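The stick insect has one plan for every emergency, and the plan is to be a stick. It will hold this pose through wind, rain and the close attention of a hungry bird. If all else fails it drops a leg and leaves.

Kumudini Barua keeps 32 of them in a back room in Pilldale, or did in February, when she last felt sure of the number. Most are female. The females don't need a male to lay, and they lay the way other animals shed hair - all day, from wherever they happen to be hanging, with no interest in where the eggs land. You can hear them hit the cage floor. One season she swept up 1077.

The eggs look like seeds, which suits everyone. Ants carry them home, eat the knob off the end and throw the rest on the trash heap, where it sits underground in perfect safety. Barua's take 180 days to hatch, if they feel like it.
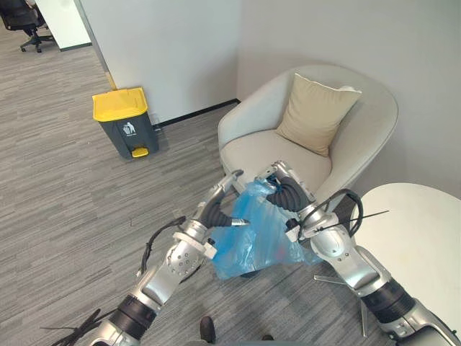
A light-blue plastic bag, held at its upper edge.

The young come out dark, fast and furious, running as if late for a train. Within 2 molts all that ambition is gone. They find a bramble leaf, hook on underneath and begin to sway a little, like a twig in a breeze, even with the windows shut.

Geert Coppens, who took a dozen off her hands, has been misting an empty branch for a week. The insect was on the lid.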